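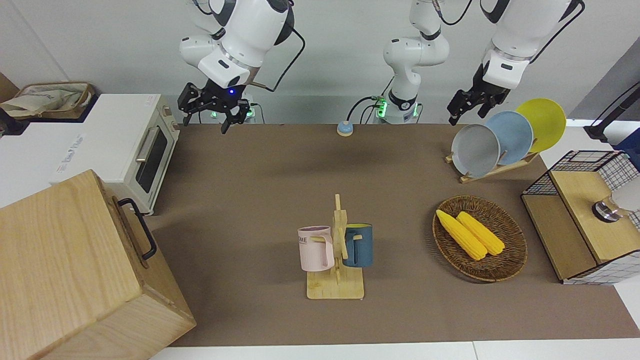
Mug tree in its new spot, toaster oven on the left, dish rack on the right

utside64
Finally got a mug tree! Wooden one, square base, short pegs. I've put it smack in the middle of the brown mat and my sister says it belongs in the cupboard, which sort of defeats the purpose? I've got the pink mug and the teal one on it so far. Anyone else keep theirs out on the bench?

Prornik
Out, always. But I'd shove it over next to the dish rack so you can go straight from rack to peg. Mine's been there for years (100 year old kitchen, no cupboards worth the name).

ineke_h
Disagree with Prornik, sorry. Too close to the rack and you knock a handle every time you grab a plate. I've lost two favourite mugs that way. Middle is fine.

Prornik
You must have a tiny rack lol

Wutosness
Love the teal with the lighter rim, gorgeous colour. How are the short pegs holding up? I had one with short pegs and the chunky mugs slid straight off, ended up paying $50 for one with longer arms.

utside64
Fine so far, but these are the only two I've tried. The big soup mugs are staying in the cupboard!

dirk762
Never mind the mugs, what's in the wooden box at the front? I want one with a black handle like that for my bread.

utside64
Tea towels and the good tablecloth. Bread would fit easily, I reckon.

ineke_h
Bread in a box right beside a toaster oven? It'd go stale by lunch. Put it in that woven basket with a cloth.

dirk762
Mine doesn't last till lunch anyway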